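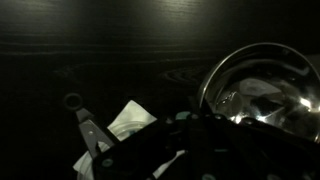 **Does a dining table need its own inspection?**

Once a season, with the lights on and everything taken off it. It gets more use than the car, and the car gets a sticker.

## Table and serveware check, Harries house, December

Covers the dark wood table, the stainless steel bowls, and whatever is under the table holding it up. Boxes are ticked only where I'd let a guest lean on the result. Comments are mine and may be disputed in writing on the back of the fridge list.

### Tabletop

- [x] **Finish intact, no flaking or soft spots.** Passed. Dark wood hides everything except dust, which it announces.
- [x] **No raised grain or splinters.** Ran an old nylon stocking over the whole surface. It snagged once, on my watch.
- [ ] **No heat marks.** One pale ring near the window end, the width of the Renus casserole. Every member of this household was elsewhere at the time. Rub with paste wax, check again in the spring.
- [x] **Knots sound, no cracks running out of them.** Pressed each with a thumb.
- [ ] **Edges smooth all the way around.** Small rough patch at hip height on the kitchen side. Sand with 400 grit, by hand, and stop when it's smooth. Last time somebody didn't stop, and we have a dip.

### Legs and frame

- [x] **All leg bolts tight.** Two needed a quarter turn. The hex key is taped under the top, where it has been since we lost the first one.
- [ ] **No rock when leaned on at each corner.** Rocks at the corner by the radiator. The folded Zisura takeout menu has been removed as a structural member. Felt pad on order.
- [x] **Floor clear of chair glides that have fallen off.** Found one. I stepped on it, so call that a thorough search.
- [x] **Leaf slides lock.** Stiff but they lock. Keep fingers out of the gap — I say this as a former owner of a nicer thumbnail.

### Bowls

- [x] **Rims smooth, no burrs or folded edges.** Run a dry cloth around the rim before you run a finger around it.
- [x] **No pitting or rust specks inside.** Clean. Salted water is not to be left standing in these overnight, whatever the pasta situation.
- [x] **Sits flat, doesn't spin when nudged.** Fine on all but the smallest, which has gone to the garage to hold screws.
- [ ] **Polish residue rinsed off.** The Vokness cream leaves a film if you get bored halfway. Wash with dish soap, rinse, dry, and smell it. If it smells like a hardware store, it isn't ready for salad.
- [x] **Nothing hot set straight on the wood.** Trivets are in the second drawer. Steel passes heat along very efficiently, see ring, above.
- [x] **Bowls kept back from the edge.** A hand's width. This rule was written after the punch.

### Seating and load

- [x] **Seats 6 without anyone straddling a leg.** Passed.
- [ ] **Seats 7.** Fails every year. We will do it anyway, and the seventh person gets the piano stool and first pick of dessert.

### Still open

- Wax for the ring
- Sanding, kitchen side
- Felt pad, radiator corner
- Rewash anything that had the cream on it

Recheck the open items before the big dinner, in daylight if possible. By 5 p.m. that finish looks perfect from every angle and you'll sign off on anything.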